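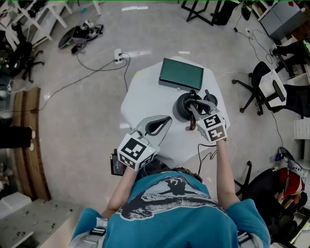
At the white table, in the teal shirt.

The Second Key

Inmaculada Cabello signed the franchise papers in November, at the counter of the first gym, because the office had no chair for her. Ketill Hallgrímsson held the pages flat with his thumb while she wrote.

"You read everything?" he asked.

"Twice," she said. "The part about towels three times."

He did not laugh. He owned the name Darach and the green sign that went with it, and he had sold this sign in nine towns before he came to Ladosley. He had a way of looking at a room as if he was already subtracting from it.

Her gym would be in the old carpet shop on Usman Street. It smelled of glue, and in the back there was a step which everyone who came to visit found with the foot. Her cousin Estíbaliz Alcaraz wanted to paint it yellow. Ketill said the manual did not permit yellow on the floor, only on the wall, and only one wall.

"Then how do people know there is a step?" asked Estíbaliz.

"They learn," he said.

In the evenings Inmaculada sat on a bench still in its plastic and studied the numbers. The plan asked for 500 members before the spring. She had 123. Most of them had signed at the opening offer, and she knew many by their shoes, for she was often on her knees fixing the small screws of the rowing machines. There was a baker who came at five in the morning, before work, and a retired bus driver, Rohani Sinaga, who walked on the treadmill with a handbag over her arm.

"You can leave the bag in a locker," Inmaculada told her.

"I can," Rohani agreed, and continued to walk.

In the second month Ketill came back. He walked through the rooms slowly, fell a little on the step, and asked to see the books. She made him coffee. He turned the pages and drank, and outside a truck was trying to park for a very long time.

"There is a buyer," he said. "Firdevs Altıntaş. She has the gym in Skundedden and she wants another. She would take your lease, the machines, all of it. You would lose only a little."

"How little?"

"1,000. Perhaps less, if you are pleasant to her."

It was a fair offer. She had slept four hours and her hands smelled of metal, and she noticed that she was waiting to feel relieved. In the next room Rohani's treadmill was going – tok, tok, tok – because the belt was not yet centered, and she thought that she must fix it before the baker came.

"Can I answer tomorrow?" she said.

"You can answer on Friday even," said Ketill, and closed the book. At the door he stopped and felt in his coat. "I have still the second key. It should stay with me until you have paid the first year."

"I know. Page eleven."

He looked at the key, and then he put it in his pocket again.

When he was gone she took the tool box from under the counter. Rohani stepped down from the machine and held the flashlight for her, the handbag hanging from her elbow and knocking softly against the rail.

"Was this the owner?" asked Rohani.

"No," said Inmaculada. "A bit more to the left, please. The light."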